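자주 묻는 질문: 티셔츠 세탁과 개기, 보관
Zosano 의류 관리 안내
최종 수정 27/09/2019

세탁

프린트 티셔츠는 어떻게 빨아야 하나요?
뒤집어서 찬물로 단독 세탁해 주세요. 세탁망을 쓰면 프린트 면이 다른 옷의 지퍼나 단추에 긁히는 일이 줄어듭니다. 표백제와 섬유유연제는 권하지 않습니다. 유연제 성분이 프린트 위에 남으면 가장자리부터 들뜨는 경우가 있습니다.

검은색 티셔츠에서 물이 빠지나요?
처음 두 번 정도는 물이 조금 빠질 수 있습니다. 흰옷이나 밝은색 옷과 따로 빨아 주세요. 물에 오래 담가 두지 마시고, 탈수가 끝나면 바로 꺼내시기 바랍니다.

건조기를 써도 되나요?
무지 티셔츠는 저온 코스로 가능합니다. 프린트가 있는 제품은 그늘에 뉘어 말리거나 옷걸이에 걸어 말려 주세요. 건조기로 줄어든 제품은 교환 대상이 아닙니다.

다림질은요?
뒤집은 상태에서 중간 온도 이하로 다려 주세요. 프린트 위에 다리미를 직접 대지 마세요. 꼭 앞면을 다려야 하면 얇은 면 천을 한 장 덮고 짧게 누릅니다. 스팀도 프린트 쪽에는 쓰지 않습니다.

개기

티셔츠를 개기 전에 무엇부터 하나요?
평평한 테이블에 올려 넓게 폅니다. 소매 안쪽이 말려 있으면 먼저 빼내고, 어깨선을 맞춘 다음 밑단을 정리합니다. 침대 위에서는 바닥이 눌려 선이 잘 안 맞습니다. 테이블이 좁으면 옷을 옆으로 돌려놓고 펴도 됩니다.

밑단이 자꾸 뭉칩니다.
양쪽 밑단 모서리를 하나씩 잡아 살짝 들었다가 바깥쪽으로 당기면서 내려놓으세요. 가운데를 손바닥으로 문지르면 주름이 옆으로 밀리기만 합니다. 얇은 원단은 모서리를 세게 당기면 늘어나니 힘을 빼고 하세요.

기본 접기 순서를 알려 주세요.
앞면이 바닥을 향하게 뒤집습니다. 한쪽 어깨 중간에서 밑단까지 세로로 접고, 소매는 바깥쪽으로 되접습니다. 반대쪽도 같은 폭으로 접습니다. 밑단을 목선 쪽으로 반 접은 뒤 서랍 높이에 맞춰 한 번 더 접으면 됩니다. 다시 뒤집으면 목선과 가슴 프린트 윗부분이 보입니다.

프린트가 접히면 자국이 남나요?
며칠 정도는 괜찮습니다. 한 계절 이상 넣어 둘 옷이라면 프린트가 큰 제품은 접지 말고 걸어 두거나, 접히는 자리에 얇은 종이를 한 장 끼워 주세요. 프린트끼리 맞닿게 겹치면 여름에 서로 붙을 수 있습니다.

접기판이 꼭 필요한가요?
없어도 됩니다. 폭을 일정하게 맞추고 싶다면 두꺼운 종이를 잘라 등판 가운데에 대고 접으세요. 저희가 파는 Wolance 접기판은 성인용 티셔츠 기준이며 아동복에는 큽니다.

보관

서랍에는 눕혀 넣나요, 세워 넣나요?
세워 넣는 쪽이 꺼내기 편합니다. 서랍 한 칸에 75% 정도만 채우세요. 꽉 채우면 한 장을 뺄 때 옆 옷이 같이 풀립니다. Tetow 칸막이 기준으로는 한 칸에 6장이 적당합니다.

검은 옷에 먼지가 많이 붙습니다.
넣기 전에 펴 놓은 상태에서 점착 롤러로 한 방향으로 밀어 주세요. 프린트 위는 롤러를 피하고 마른 천으로 가볍게 닦습니다. 수건과 같은 칸에 넣으면 보풀이 옮습니다.
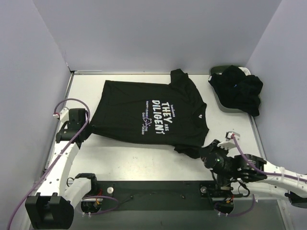

흰 테이블 위에 펼친 검은색 반소매 티셔츠. 흰 글씨로 ‘THEY ARE DILIGENT’가 크게 찍혀 있고, 밑단 쪽 모서리가 들려 있다.

겨울에는 반소매를 어떻게 두나요?
12월쯤이면 거의 안 입게 되니 한 번 세탁해서 완전히 말린 뒤 넣어 주세요. 한 번만 입은 옷도 빨아서 넣습니다. 땀이 남아 있으면 목둘레가 누렇게 변합니다. 비닐봉투보다는 천 가방이 좋고, 방습제는 옷에 직접 닿지 않게 둡니다.

오래 보관한 옷에서 냄새가 납니다.
바람이 통하는 그늘에 반나절 걸어 두세요. 그래도 남으면 다시 세탁하는 편이 빠릅니다.

주문과 문의

접기판만 따로 살 수 있나요?
네, Wolance 접기판과 Tetow 칸막이 모두 낱개로 판매합니다. 칸막이는 추가 한 칸에 1,000원입니다. 접기판은 색상을 고를 수 없습니다.

교환은 어떻게 신청하나요?
세탁하지 않은 제품에 한해 주문 내역에서 신청하실 수 있습니다. 프린트가 벗겨졌다면 해당 부분과 안쪽 세탁 라벨을 같이 찍어 보내 주세요.

여기에 없는 질문은 어디에 남기나요?
문의 게시판에 제품명과 함께 적어 주시면 됩니다. 의류 관리 문의 담당: Kyung-tae Seok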